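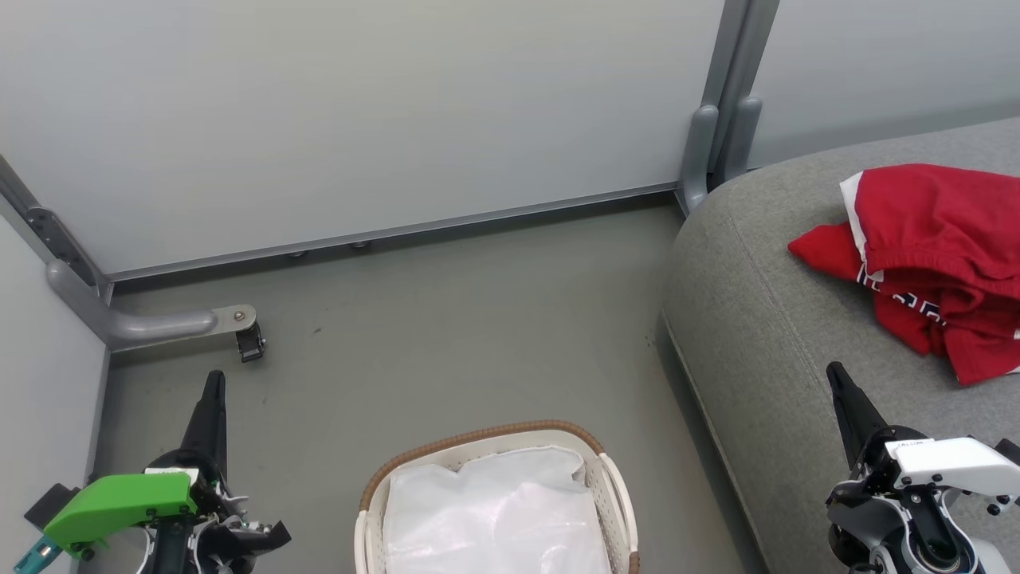

The first number I ever put in the robot budget was a dollar figure for the robot, and I was so proud of that spreadsheet. One line! One big line, nicely bolded, with a total under it that was the same as the line. I sent it over to Ingeborg Kofler, who signs off on anything at Treltura that costs more than a chair, and she wrote back a single question mark.

She was right, of course. I've been running our little equipment program for a while now, and I have bought two-armed machines, one-armed machines, and one very expensive cart that I still haven't forgiven. So when people from other shops call me up (and they do, mostly in February, when everybody's budget is due at once) I tell them to start with the room and work back to the catalog.

Our project is laundry. Picking clothes up off the furniture and getting them into a basket, that sort of thing. It sounds like the easiest job on earth until you try to write a purchase order for it. A shirt has no fixed shape, so there's no neat little fixture you can buy that holds it the same way each time. With boxes or bottles you can get a quote by sending the vendor a drawing. Try sending a vendor a drawing of a shirt somebody threw on a bench! Pao-chu Chien, who does our integration work, ended up mailing a padded envelope of old T-shirts to Bretaveck and asking them to please quote against those. They did, too, and the quote came back quite a bit different from the first one.

So, the room. We went with movable wall panels and furniture that somebody can shift without a work order, and I'd do the same again in a heartbeat. I had originally priced a built-in bay with fixed partitions, and Jaanus Siliņa in facilities took one look and asked how often we planned to rearrange it. Every week, I said. He laughed for quite a long time. The panels cost less, and when we wanted a wider aisle for the arms we had one before lunch.

Floors are the other thing I'd look at before signing anything. Ours is smooth and plain, and I spent $332 on having it cleaned and a couple of rough spots filled, which was the best money in the whole budget. I know a group that spent a fortune on a mobile base and then found their lovely textured tile shook it like a shopping cart.

Now fingers. Oh boy, fingers. Gripper fingers are where I went wrong in year one, and it's such a dumb way to go wrong. I budgeted one set per arm, as if they were part of the arm, like the wheels on a car. They're more like the tires. They wear, they chip, somebody wants a narrower tip for collars, somebody else wants a wider one for towels, and suddenly you're paying rush shipping. We now keep 8 spare pairs on the shelf and I count them as supplies. Each pair runs us $86 in the plain style, and I've stopped arguing about the fancy ones until the plain ones have had a proper trial.

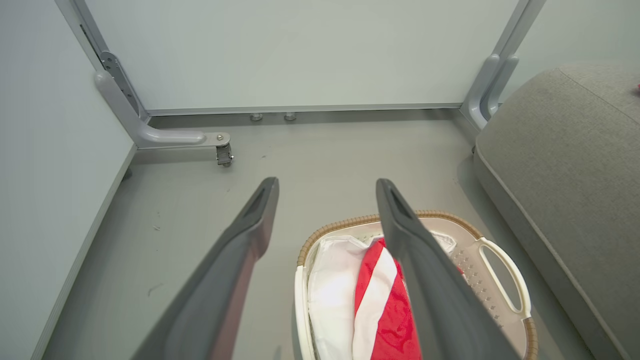

Then there's the stuff you'd buy at any home store, and please, please give it its own line. Baskets, liners, cushions, clothes. I used to let people expense it, a few dollars here and there, and by the end of the year I had a drawer full of receipts and no idea what the project really cost. Austra Rozīte, who keeps our books in order, went through the drawer one afternoon and came out with a total of $802. Not a scandal, but it was more than I'd set aside for training the new operators, and I'd been telling everybody the soft goods were free.

Buy the same basket twice, by the way. Or four times. If you change the handle shape in the middle of a trial, your results from before and after don't line up, and then you get to have a very long meeting. Same with clothes: we like a mix of plain stuff and things with stripes or lettering, and once we find a shirt that gives the arms a hard time we try to get a couple more of it before the store runs out.

Cameras I'd split into two lines as well. The one up high and the small ones down by the grippers get replaced on totally different schedules. The wrist ones live a rougher life, and so do their cables. Ask the vendor what the cable costs, and how long it takes to swap one, and whether your own people are allowed to do it. When I asked Litano that last question there was a long quiet spot on the phone, and I took it as my answer.

About service contracts: I go back and forth. We paid for the full one the first year and barely used it, then dropped to the basic plan and promptly needed a wrist joint. Ivars Butkienė, my opposite number at a bigger shop across town, skips the contract entirely and puts the same amount in a repair fund. It works for him because he has two technicians who enjoy that kind of thing. I have Pao-chu, who does it well and hates it, so we're back on the middle plan.

And people! Put hours in. Someone has to set the room, toss the clothes around, reset it all, and do it again, and that person needs a decent stool and a real break. My spreadsheet for next year has a whole section for it, sitting above the hardware, and Ingeborg scrolled down through the thing and asked me where I'd put the robot. It's on row 31. She approved the first thirty rows the same day, and we're talking about the robot at four o'clock tomorrow.

MORE FROM THIS SECTION
Leasing a Second Arm: What We Paid and What We'd Skip
Five Questions for Your Integrator Before the Site Visit
Moveable Walls, Fixed Budgets
Spare Parts: How Much Shelf Is Enough?
Reader Letters: The Cart Problem

Contact the editors | Subscribe | Copyright Rozīte Media. All rights reserved. | Back to top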